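Notes on teleoperated demos for the fridge and bottle task, October 2021. Posting them as a thread so I can link to it when people ask.

1/
Task as written on the sheet: open the fridge door, take a bottle, put it on the desk, let go. Second version runs the other way, desk to fridge. Operator wears gloves and a headset and sees only what the robot's head camera sees. No joystick. Khoa Quách did most of the driving, I did the rest.

2/
The mapping is the first thing to get right. A human hand and the robot hand do not agree about where the thumb is. We map fingertips, then scale, then clamp. Copying joint angles straight across gives you a nice-looking wave and a useless grasp.

3/
Doors are harder than bottles. With a bottle you can be off by a finger width and close anyway. With a door you need fingertips behind an edge you can barely see, and then you need to pull along an arc while the hand is trying to pull in a straight line.
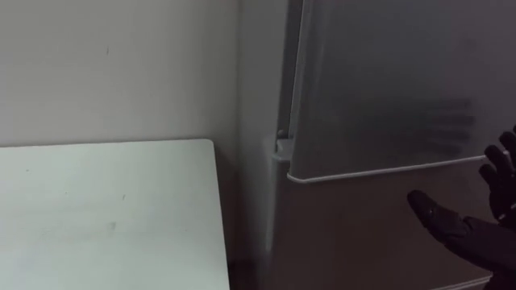 What worked for us was splitting the approach in two. First get the fingers level with the edge and stop. Then move in along one axis only. Operators who did both at once bumped the door and had to back out, and the backing out ends up in the data too.

4/
Brushed metal is poor for depth. Low light makes it worse. The depth map on the door face had holes in it whenever we dimmed the room, so Khoa learned to judge distance from the thumb against the seam. The policy will have to learn the same thing from color alone. We left the dim runs in on purpose.

5/
Total recorded: 398 episodes. Thrown out: 97. Most of the rejects are dull. Glove lost tracking, operator sneezed, clock drift between cameras, someone started recording before the arm was homed. Only a small share were failed grasps, and I would keep more of those next time.

6/
Reject rule, for those who asked: an episode goes if the operator's intent can't be read from the trace. A missed grasp followed by a second try stays. A minute of hovering while two people argue in the room goes.

7/
We did try kinesthetic teaching, meaning you take the arm by the wrist and walk it through the motion. Good for the door arc. You feel the hinge through the arm and the path comes out smooth. Bad for everything with fingers, as you can't pose five digits and carry the forearm at the same time. Also your own body fills half the camera view.

8/
So: kinesthetic for the door paths, 50 of them, kept in a separate folder. Remote control for the rest. Diễm Võ wrote the converter that puts both in the Kutora format. Please don't mix the folders. The hand channels in the kinesthetic set are blank.

9/
Grasp height on the bottle. Low is more stable, and if the operator squeezes late the bottle tips less. High is easier to see from the head camera. We settled on low and accepted that the fingers cover part of the label.

10/
A bottle close to the edge of the desk is the better training case. The arm comes in level, the fingers have room below the wrist, and the operator doesn't have to reach over the top. Starts in the middle of the desk produced a raised elbow that I don't want the policy to pick up.
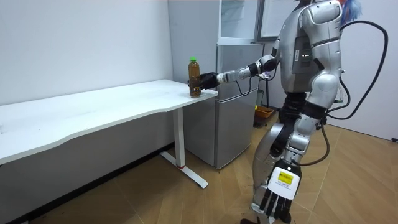
11/
Cables. Any slack loop under the forearm needs enough length for full reach and not so much that it catches on the desk. Check it at both ends of the motion before you record. We lost most of a morning to a cable that was fine at rest and tight at full extension.

12/
Latency from glove to finger was steady enough to work with. Variation hurts more than the delay itself. Operators adapt to a constant lag in a few minutes. They do not adapt to one that changes, they just slow down, and then your demos are all slow.

13/
Session length: about 8 minutes, then swap or rest. Past that the approach gets sloppy and the release gets early. It shows in the traces before the operator will admit it. It showed in mine.

14/
Jawad Gondal asked whether the unused arm should be recorded. Yes. It hangs at the side and does nothing, and the policy should learn that too. Our first training run at Haltevberg masked that arm out, and at test time it drifted.

15/
Next round is in November. Same fridge, same desk, more start positions for the bottle, and a second operator with smaller hands, so the glove calibration gets redone from zero. Format questions go to Diễm. Questions about the reject list can go under this post.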